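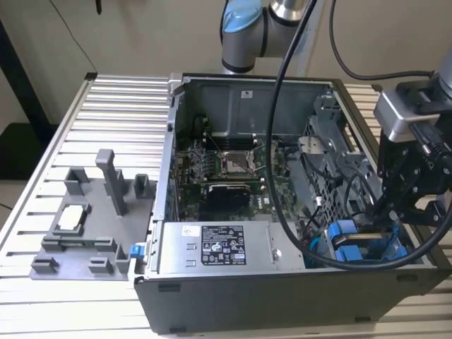
The old tower on its side, with the panel off and the socket empty.

I wanted to write this post since two weeks, but every evening I opened the computer case instead of the laptop. So now I sit down and do it in one go.

The tower is a black and silver desktop which served for many years in the office of Maeve Mac Giolla, in the time when we both worked for Truvlow. When she moved to Cáceres she asked me if I want it, and I said yes before I thought where to put it. It stayed under my stairs for a long time. On Jun 21, 2024 I finally took it out, cleaned the outside with a cloth and removed the side panel.

I like the inside of these older cases. There is a lot of plain gray metal and you can see how everything was meant to be opened by a normal person. The latches for the drives are blue, and there is one more small blue latch by the power supply, so your eye goes directly to the parts you are allowed to touch. In my newer computer all is black on black and I need a lamp to find anything.

My plan is modest. I want to clean the contacts, put fresh thermal paste, and use the machine for keeping our family photos in one place. I have 3518 of them on different cards and old phones, and my sister has surely more. It doesn't need to be fast for this.

The part I was most afraid of was the processor. I had never taken one out of its socket. I read a long guide by Fiachra Lenihan on the Drernia forum (it is post number 641 in the thread about old office machines, if you want to look for it). He writes to open the lever slowly, lift the bracket, and take the chip only by its edges, straight up. He also writes to not breathe on it, and I think this was a joke, but I held my breath anyway.

What I learned about the socket is that you should look at it and then leave it alone. I wanted very much to wipe it, there was a bit of dust on the board next to it. Fiachra says never with a cloth. A little air, from a distance, and finished.

The cables gave me more trouble than I expected. They are thin and they go through the drive cage, and I am never sure which one I may pull. I made a small drawing on the back of an envelope before I touched them. It is not a beautiful drawing — my son asked if it was a map of the metro — but I trust it more than my memory.

I still need to order the paste. The shop I use, Akow, has it only in the big tube, which is enough for 100 computers and I have one. If somebody knows where to buy a small one, please write it in the comments. Also I would like to know if the power supply in a machine of this age should be replaced, or if I can keep it for one more year. Maeve says keep it. She is in Spain, so it is easy for her to say.

In July I will have a week free and then I continue with the drives.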